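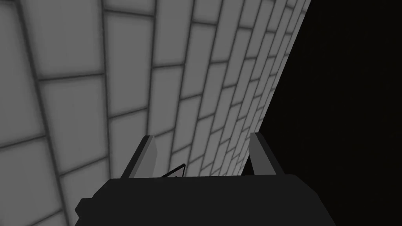
2023-06-26, print and loan desk notebook, Samstead

Quiet morning, so I finally got to the print queue mess. Short version for whoever opens this next: the release station by the Figueroa entrance is working again, the one upstairs is not, and please don't reboot the upstairs one to "see if it helps" (I did, twice, and now it wants a network name I don't have).

What was going on downstairs: jobs sent from the laptops sat in the queue as "held" and never showed up when people tapped their card. Jobs from the desktops were fine. I spent an hour blaming the card reader, swapped it with the spare, same thing. Then I noticed the held jobs all had the username in capitals. The laptops got the new login setup in February and the Plundinon queue software treats SMITHTEST and smithtest as two different people! So the job belongs to one of them and the card belongs to the other. There's a checkbox for it under account matching. Ticked it, restarted the service, sent myself a test page from laptop 24 and it came out on the first tap. Sent a double-sided color one too, also good.

Still not sure what happens to the balances. My test account now shows both names under one entry with the money added together, and that looks right to me, but I only tried it with the one account. If a student says their balance jumped or vanished, write down the card number and leave it in the tray. Don't fix it by hand, it makes the log impossible to read.

Balance limits, while I was in there: the most you can load at the kiosk is still 100 dollars. Someone asked for a refund on leftover print money last week and I said I'd find out. Haven't yet. The business office line went to voicemail.

Upstairs station: screen comes up, says it can't find the server, goes back to the logo. The cable is good, I tried it on my own laptop. I think it lost its settings when I rebooted it. Taped a sign on it sending people down here.

Paper. We have 2 boxes of the regular and the Skaremik cardstock that jams everything. Tray 3 on the big printer is set to plain again, somebody had it on labels and it was crawling. Toner counter says 400 pages left on the black, which I don't believe, it said the same thing on Friday. New cartridge is behind the desk, swap it when the prints go gray and not before.

To do: call the business office again, find the upstairs network name (old binder maybe?), redo the how-to sheet for the laptops so it says to check the username on the release screen.

Later, before closing: the binder has the upstairs name but for the old server. Typed it in anyway, no luck. Left it off overnight with the sign up.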